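Bench Assessor, Two-Arm Handling (fixed term)
Georgiou Household Automation Trials, Gornetden
Reference 1844

Summary

The Zerkham programme measures whether machines can do ordinary household and shop-floor chores to a standard that a paying user would accept. Published demonstrations tend to report the best run. We record every run, including stalls and drops, and score each against the time an untrained adult needs for the same chore.

Our position at present is cautious. Rigid items of known shape, moved from one fixed place to another, are within reach. Small linked metal goods, soft packets and zipped cases are much less certain. Stock rooms and kitchen drawers contain a great deal of all of these. The post is concerned with that second group.

The work

You will set out items, start runs, log the outcome and write up failures in plain terms. Most tasks use two arms working together at one table, where a part has to be held by one gripper and taken, pulled or steadied by the other. Typical goods are key rings, chain, bottles, pouches and bagged small parts.

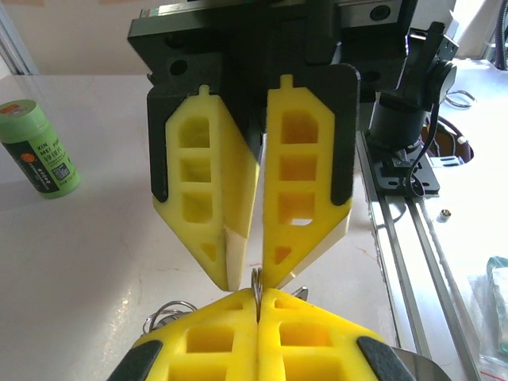

Metal split key rings held in a yellow gripper, with the second gripper directly above.
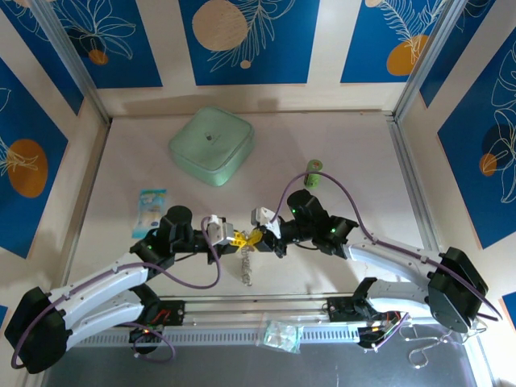
Scoring follows the Morudon sheet, which has 19 fault codes. A run is marked complete only when the item is where the task card says it should be and neither arm has been helped by hand. Partial credit is not given. Where the sheet does not cover a fault, you will draft a new code and defend it at the monthly review.

Duties
Prepare and reset the bench between runs.
Check fingertips for wear and report any play in the grippers.
Time the same chores done by hand, for comparison.
Keep the item register up to date.
Write one short report per task group.

Requirements
Experience in inspection, packing, laboratory testing or similar repetitive measured work.
Clear written English.
Good close vision (corrected is fine) and steady hands.
Able to stand for most of a shift.
Programming is not required. Staff who can read a log file will find the first weeks easier.

Terms

There are 2 posts. Each is for 8 months, full time, starting in November, with shifts beginning at 7.30 am. The posts are based on site and cannot be done remotely. Training on emergency stops and safe reach distances is given before any unsupervised work.

To apply

Send a CV and one page describing a manual task you know well, broken into steps, stating which step you would expect a machine to fail and why. Applications without the page will not be read. Quote the reference in the subject line. Shortlisted applicants will be asked to attend a two-hour bench trial at Gornetden, for which travel costs are paid.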